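Workshop notebook, dye bench
4 Sep 2026

Back at the bench after most of August away, and very glad of it. I started with the squash-skin yellow, because I keep getting asked whether it will hold up on the Maglaya wool and I keep giving a vague answer.

What I did
Simmered the chopped skins for three hours with the lid on, strained them through the old muslin, and let the pot sit overnight. Four skeins went in, all treated with alum the usual way. I meant to weigh the skins first and forgot until they were already in the water – so please don't take this as a recipe yet!

What came out
A soft buttery color, warmer than the onion batch and a good deal quieter than I'd hoped. The Noltum cotton strip I threw in for company hardly took anything at all. One skein is patchy near the tie, which I put down to my tying it too tight (again). The iron dip turned its neighbor a lovely mossy gray, and I'd happily knit a whole sweater in that.

Next produce to try
Potatoes and turnips are in the basket too, though I don't expect much from either. The pumpkin is the one I'm curious about, with all that rind.

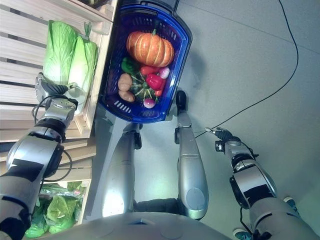
Still to do
Put nine snippets in the window for the fade test, half of each under card. Rinse the Erkex pot properly, as there's a ring in it from the iron. Label the gray skein before I forget what it was.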